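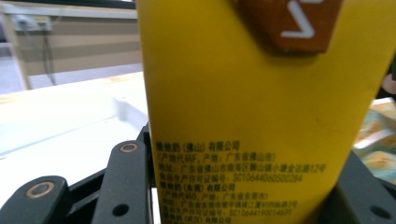 1. 조사 주제와 시작한 이유

우리 조는 음료수 종이팩의 뒷면과 옆면에 있는 작은 글자를 조사했습니다. 과목은 '생활 속의 포장과 표시'이고, 조원은 Martim Bettencourt, Hadi Rizk, 그리고 이 보고서를 쓰는 저 Florêncio Lobo입니다. 지도는 Américo Fonseca 선생님께서 해 주셨습니다.

처음에는 포장의 색깔과 로고를 주제로 하려고 했습니다. 그런데 첫 번째 모임에서 Hadi가 노란색 종이팩을 책상에 놓고 "이 음료수는 어디에서 만들었습니까?"라고 물었습니다. 저는 쉽게 대답할 수 있다고 생각했습니다. 하지만 회사 이름이 한 개가 아니어서 바로 대답하지 못했습니다. 그날 주제를 바꾸었습니다.

2. 조사 방법

종이팩은 기숙사 근처의 수입 식품 가게 Khoo에서 구했습니다. 가게 주인께 허락을 받고 진열대에 있는 다른 음료수의 표시도 읽었습니다. 읽은 내용은 공책에 먼저 원문대로 쓰고, 그 다음에 한국어로 번역했습니다. 중국어는 Martim이 고등학교에서 조금 배웠고, 모르는 한자는 사전에서 찾았습니다. 한자를 옮겨 쓸 때는 한 사람이 읽고 다른 사람이 썼습니다. 그 후에 역할을 바꾸어서 한 번 더 확인했습니다.

숫자가 긴 줄은 특히 조심했습니다. 처음 확인에서 제가 허가번호의 0을 하나 빠뜨린 것을 Martim이 찾았습니다.

3. 노란색 종이팩의 표시

이 종이팩의 아래쪽 절반에는 검은색 작은 글씨로 회사 정보가 있습니다. 정보는 회사마다 한 묶음으로 되어 있고, 묶음의 순서는 같습니다. 회사 이름, 산지 코드와 산지, 주소, 식품 생산 허가번호입니다. 우리가 정리한 내용은 다음과 같습니다.

첫 번째 묶음
회사 이름: 维他奶(佛山)有限公司
산지 코드: F
산지: 광둥성 포산시
주소: 광둥성 포산시 난하이구 스산진 샤오탕 진다루 12호
식품 생산 허가번호: SC10644060500284

두 번째 묶음
회사 이름: 维他奶(东莞)有限公司
산지 코드: D
산지: 광둥성 둥관시
주소: 광둥성 둥관시 (길 이름은 흐려서 옮기지 않았음)
식품 생산 허가번호: 끝부분이 SC10644190014531

그 아래에는 우한이라는 지명이 들어간 회사 이름이 이어집니다. 우한 묶음은 회사 이름까지만 이 보고서에 넣었습니다. 코드와 주소를 확실하게 옮기지 못했는데, 짐작으로 쓰면 안 된다고 생각했습니다.

'维他奶'는 영어로 Vitasoy라고 쓰는 상표입니다. 그래서 세 이름은 앞부분이 같고 괄호 안의 도시만 다릅니다. 처음 볼 때는 같은 줄이 반복되는 것처럼 느껴졌습니다.

4. 산지 코드에 대한 우리의 이해

우리가 제일 오래 이야기한 것은 알파벳 코드입니다. F는 포산(Foshan)의 첫 글자이고, D는 둥관(Dongguan)의 첫 글자입니다. 우리는 같은 포장을 여러 공장에서 함께 사용하고, 실제로 만든 공장은 다른 곳에 찍힌 코드로 알려 주는 것이라고 추측했습니다. 보통 이런 코드는 제조일자 옆에 찍힌다고 합니다.

이것은 추측입니다. 우리는 회사에 물어보지 않았고, 이 종이팩의 제조일자 부분도 기록하지 않았습니다. 기록하지 않은 것은 우리의 실수입니다. 그래서 Hadi의 첫 질문에는 아직 정확한 답을 할 수 없습니다. 포산일 수도 있고, 둥관일 수도 있고, 다른 곳일 수도 있습니다.

허가번호도 비교했습니다. 포산과 둥관의 번호는 모두 SC106으로 시작하고, 그 뒤에 44가 나옵니다. Martim은 44가 중국 행정구역 번호에서 광둥성을 나타낸다고 설명했습니다. 두 도시가 모두 광둥성에 있으니까 이 설명은 표시의 내용과 맞습니다.

5. 읽기 쉬운지에 대한 의견

같은 과 학생 네 명에게 종이팩을 보여 주고 생산지를 찾아 달라고 부탁했습니다. 네 명 모두 중국어를 배운 적이 없습니다. 두 명은 글자가 너무 작아서 끝까지 보지 않았다고 했습니다. 다른 두 명은 숫자와 알파벳만 보고 F와 D가 무엇인지 우리에게 물었습니다. Custódio Marinho는 F가 맛의 종류를 나타낸다고 생각했습니다. 저는 이 대답이 재미있었습니다. 코드가 무엇을 뜻하는지 모르면 그렇게 생각할 수도 있습니다.

제 의견으로는 글자를 왼쪽에 맞추어 쓴 것은 좋습니다. 줄의 시작을 찾기가 쉽습니다. 노란색 바탕에 검은색 글씨도 나쁘지 않습니다. 그러나 회사와 회사 사이에 빈 줄이 있으면 더 편할 것 같습니다. 지금은 괄호를 보면서 어디에서 다음 회사가 시작되는지 찾아야 합니다. Hadi는 저와 의견이 다릅니다. 그는 포장에 자리가 부족하니까 빈 줄보다 글자 크기가 더 중요하다고 말했습니다.

6. 어려웠던 점

지명을 한국어로 쓰는 방법이 어려웠습니다. 佛山을 '불산'으로 써야 하는지 '포산'으로 써야 하는지 우리는 오래 고민했습니다. Fonseca 선생님께서 현재의 중국 지명은 보통 중국어 발음으로 쓴다고 알려 주셔서 '포산', '둥관', '우한'으로 통일했습니다. 주소의 작은 길 이름도 같은 방법으로 썼지만, 틀린 곳이 있을 수 있습니다. 나중에 읽는 분이 고쳐 주시면 감사하겠습니다.

또 하나는 시간이었습니다. 우리는 12월 발표 전에 여러 나라의 종이팩을 비교하고 싶었지만, 한 개를 정확하게 읽는 일에도 생각보다 많은 시간이 필요했습니다.

7. 다음에 할 일

다음 학기에는 제조일자와 산지 코드를 같이 기록하려고 합니다. 같은 제품을 다른 날에 사서 코드가 바뀌는지도 보고 싶습니다. Martim은 기록 표를 만들고, Hadi는 Khoo에 새 상품이 들어오는 요일을 물어보기로 했습니다. 저는 설문 질문을 다시 쓰겠습니다. 이번 질문은 "어디에서 만들었습니까?" 하나뿐이어서, 학생들이 어느 부분에서 읽기를 멈추었는지 자세히 알 수 없었습니다.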